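Keeping a hand-held gripper in working order: maintenance report

Submitted by Zineb Saber
Project log and findings, August

1. What I was asked to do

The grippers in our lab come from two batches. The older ones were built by Fasar, the newer ones came as a kit from Stemine, and both have the same general layout: two black linkage fingers, a ribbed pad on the inside of each, and pins at the pivots. My job was to take one Fasar unit, write down how it is set up, and test whether the maintenance schedule we inherited does any good. The schedule asks for a full strip-down after every 41 recordings. I could not find out where that number came from. Benjelloun's setup notes repeat it without a source, and the spreadsheet before that just has it typed in a cell.

2. Setup as I found it

The unit was usable but not well set up. With the trigger released, the left finger sat 2 mm further open than the right. The notes say the fingers "self-center," which I no longer believe. They close on whatever is between them, and if the object is soft it simply gets dragged toward the lazier side. On a hard block you would see this at once. On clothes you can work for an hour and blame your own wrist.

The cause was a linkage screw that had backed out a little. I reset both sides against a spacer, put a small amount of threadlocker on the outer screws and left the inner ones dry, as the notes say to. I have no opinion yet on whether leaving them dry is right.

3. Pads

The pads get replaced more than anything else on this tool, and I think we replace them too early. The schedule says to swap them when the ribs "look worn." Two people in the group looked at the same pair and disagreed. I tried a pull test with a spring scale and a strip of T-shirt cloth instead. A pair that had been put aside for the bin held as well as a new pair after I wiped it with a damp cloth and let it dry. What we had been calling wear was mostly lint packed between the ribs.

One test on one pair does not prove much, and I only had 3 used pairs to try. The second pair behaved like the first. The third slipped whatever I did to it and had a soft patch near the tip, so pads do wear out. I would just like us to wipe them before we decide.

4. Pivots

Lint also gets into the pivots, though less than I was told. After a full strip-down I found a thin gray ring behind one washer and nothing worth mentioning behind the others. The strip-down took me most of an afternoon, and the alignment had to be done again from scratch afterward. Given that the misalignment in section 2 came from a loose screw, and that every strip-down means undoing and redoing every screw, I suspect the schedule causes some of the trouble it is meant to prevent – but I can't show that from a single unit.

5. Checks on cloth

The bench block tells you the fingers meet. It doesn't tell you much about how the tool behaves over a bed with clothes on it, and that is the work it gets used for.

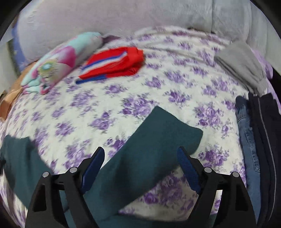

Teal garment between the fingers, other clothes folded around it.

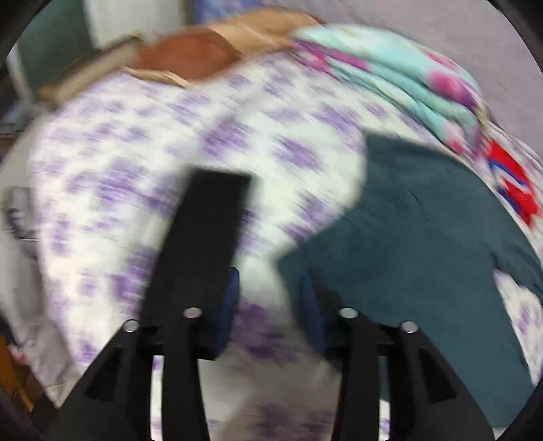 I logged 11 grasps on knit fabric after the reset. The cloth pulled to the left in one of them, and I am fairly sure I came in at a bad angle. Before the reset I hadn't kept a proper count, only a note that says "drifts left, annoying," so there is no real before-and-after comparison here. That was a mistake in my planning. The next person should log the bad state before touching a screw.

Clilo, the script that flags uneven finger travel, passed every one of these recordings. It had also passed the ones made while the left finger was off by 2 mm. Either its threshold is too loose or it isn't measuring what its readme claims. I would not rely on it as a health check until somebody has fed it a unit with a known fault.

6. What I would change

Wipe the pads before each session and check the gap with the spacer. Drop the fixed strip-down and open the pivots only when the trigger feels stiff. Keep the spacer in the case with the tool – it took me two days to find ours. The Stemine units need their own check, and I haven't opened one, so nothing in this report should be assumed to apply to them.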